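Tulov project
Home / Notes / Gallery / Contact

Gallery: Teaching by hand, small objects

Posted Feb 24, 2019 by Raelene Pearce

Tulov is a small project on household picking tasks. We show a robot what to do by doing the task ourselves with hand-held grippers, one in each hand. The gripper records the view over the jaws and how far they are open. Later a policy is trained on those recordings and tried on an arm with the same fingertips.

Most of our early work was with cups and blocks. In January we moved on to jewelry and watches, which are harder. Straps bend, beads roll against each other, and a bangle will turn in the jaws if it is held too near one end. The task is to take one piece out of a shallow box, set it down on the table, and go back for the next.

We work in ordinary rooms. A bench with a gray mat gives clean recordings, but the policies trained on them did poorly as soon as there was a patterned tablecloth or a pile of packets next to the box. Daranee Saithong suggested leaving the tables as they were, and we have done that in every session after the first few. 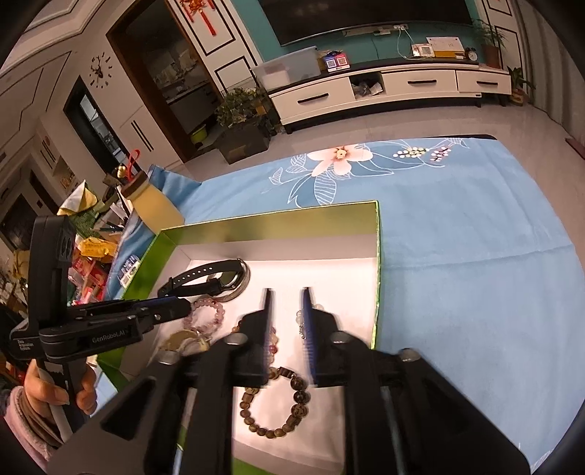 Bead bracelets are slow to learn for the person as well as for the robot. The best grip is on two or three neighboring beads, with the fingertips straight down and a short pause before lifting. If the jaws close on the cord between beads, the loop swings and catches whatever is next to it. We keep those attempts and label them as misses.

Watches are approached from the case or from the strap depending on how they are lying. A watch on its side with the strap standing up can be taken by the strap. One lying flat is better taken across the case. We ask each operator to choose for themselves and to keep the wrist still once the jaws start to close.

The second gripper is used to hold a neighboring piece back or to steady the side of the box. New operators tend to forget it and let it drift. It helps to practice with both hands for 17 minutes or so of free play before recording anything, though Daranee says she needed longer.

So far we have 285 usable demonstrations on this task from four operators. A demonstration is dropped if the jaws leave the view of their own recorder, or if the operator reaches in with bare fingers to fix something. Everything else stays in, including the clumsy ones.

We also tried the same task by remote control, with the operator at a desk moving the arm through a pair of handles. It works, but each pick takes far longer and people get tired. Holding the gripper directly, they can feel the box bottom through the fingertips and they stop pressing before anything bends. We still use remote control to check what the arm can reach.

Notes on equipment

Fingertips with ribbed pads gave us fewer slips on smooth beads than flat ones did. Wipe them between sessions. Check the pivot screws before you start, and close the jaws fully once at the beginning and once at the end of every recording so the opening width can be matched up later.

Next up: necklaces and key rings

Questions about the recordings can go to Raelene or Daranee through the contact page.

Back to gallery index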